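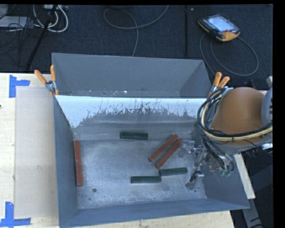
Gray sheet-metal bin on a wooden tabletop.

SORNOLBRIDGE, October - The Sornolbridge Court of Appeal received a delegation of seven judges and court officers from the Danden Regional Court this month, as part of the judicial exchange agreement between the two courts. The visit lasted four working days and covered case allocation, the drafting of appellate judgments, and the handling of requests for cross-border service of documents.

The delegation was led by Judge Oisín Brennan, presiding judge of the civil division at Danden. It was received by the President of the Court of Appeal, Judge Enda Mac Mathúna, and by the heads of the civil and commercial sections.

Judge Mac Mathúna opened the program with an outline of the court's jurisdiction and current workload. The civil section received 634 appeals in the last reporting year and disposed of 519. Cases are assigned by an automated register, subject to correction by the section head where a conflict of interest has been declared. The written grounds for any such correction are entered in the case file and are open to the parties.

On the second day the visitors attended two hearings in commercial matters, followed by a closed session with the reporting judges on the structure of reasoned decisions. The Danden court introduced a standard template for appellate judgments last year. Judge Brennan presented the template and explained the treatment of dissenting opinions, which at Danden are filed separately and published with the judgment.

"Our two courts apply similar rules on the admission of new evidence at the appeal stage, but the time limits differ," Judge Brennan said. "It was useful to compare how those limits are calculated when a party is served abroad."

The third day was given to service of documents. Staff of the Sornolbridge registry described the procedure for incoming requests, including the check for a certified translation and the return of incomplete forms. The registry handled 600 incoming requests in the last reporting year, and 500 of these were completed within the prescribed period. The remaining requests were delayed mainly by incorrect addresses or missing annexes. The two registries agreed to exchange contact details for the officers responsible and to notify each other of defects by electronic mail before a form is formally returned.

The final session was held at the Kozma Judicial Training Center, where the delegation met with trainee judges in their second year. Topics included judicial ethics, recusal, and the use of interpreters in family proceedings. Training materials from the session will be available to both courts through the Jerden document system.

A return visit by Sornolbridge judges to Danden is planned under the same agreement. Judges of the civil and commercial sections who wish to take part should apply in writing to the Office of the President. Applications must state the applicant's working languages and preferred subject area.

Issued by the Office of the President, Sornolbridge Court of Appeal. Press inquiries are accepted by the court registry until 3 p.m. on working days.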